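Bench notebook, mezzanine end
17th February

Glue again. The hide glue from the last batch has gone the color of weak tea and smells like a pond, so out it went, jar and all. Starting over with the Paju pellets. Soaked 200 g overnight in cold water and they swelled the way they should, which is more than I can say for the flake stuff we bought in a fit of thrift.

The job is still the Clolora, a parlor reed organ of no great distinction that somebody once loved and then kept next to a radiator. Bellows cloth is shot along both hinges. The reservoir leaks at the corners, at the spill valve, and in one place I haven't found yet but can hear. The previous repairer fixed all of this with duct tape. I have now removed the duct tape. It did not want to go.

Scraping notes, for whoever gets the next one: warm damp rag, leave it, go do something else, come back with the dull cabinet scraper. The sharp one takes wood with it. I know this from the left-hand board, where there is now a shallow dish that will have to be filled before any cloth goes on. Tape residue came up with orange oil, then alcohol to get rid of the orange oil, then another wipe to get rid of my doubts. Glue won't hold over oil and I am not doing this hinge twice.

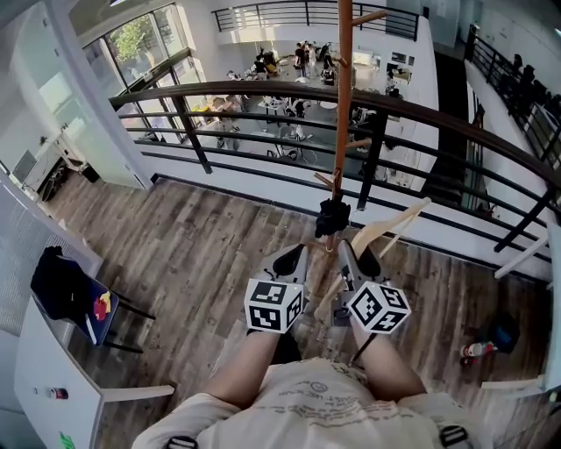
2 min read

Cut the new cloth from the Mimamora roll. It is the heavier of the two we have and I went back and forth on it. The lighter one folds better. The heavier one will outlive me. The old cloth, where there was enough left to put the calipers on, was nearer the heavy, so heavy it is. Left it long at both ends and will trim once it's down. Past me has trimmed first and past me has regretted it.

Hinges went on in the early afternoon. Glue pot behaved for once. Brushed the wood, laid the strip, worked it down with the bone folder from the middle out, wiped the squeeze-out with hot water before it could skin over. First hinge is good. Second hinge has a wrinkle near the bass end the length of a thumbnail. I lifted it, re-glued it, and now it has a different wrinkle. Leaving it. It's outside the airway and will be known only to me and to anyone who reads this book.

Reeds: pulled the worst set and brushed them out over a sheet of newspaper. A great deal of gray felt, one pin, something that used to be a moth. Two reeds still silent after cleaning. One had a hair wedged beside the tongue and spoke as soon as it was out. The other has a crack at the root and will never speak again, at least not in this organ. Tried the odds drawer. Nothing close enough to file down without spoiling it. Wrote to Atau to ask whether they still break up dead actions for parts. Last time they took until April to answer and then sent the wrong octave, with a very nice note.

Cost so far, since I was asked: 400 for cloth, leather, glue and felt. The serial number on the back rail is 2,081, if anyone cares to look it up. I tried. The list I have starts later and is mostly pianos.

Tuning can wait until the wind is steady. No point chasing beats on a reservoir that sags in the middle of a chord. Same goes for the tremulant, which currently produces one long sigh and stops. I sympathize.

Still to do:
Fill the dish in the left board, sand flush
Trim cloth, both ends
Corner gussets in the thin white leather (skive them properly this time)
New facing on spill valve
Find the leak I can hear
Order more newspaper, or start reading one

Boards are clamped between the two straight battens with wax paper on either side. Please don't open them to see how it's going. It is going. Glue pot is unplugged and washed, the big brush is standing in water, and the small brush was left in the pot last week by someone with my handwriting, so we need a new small brush.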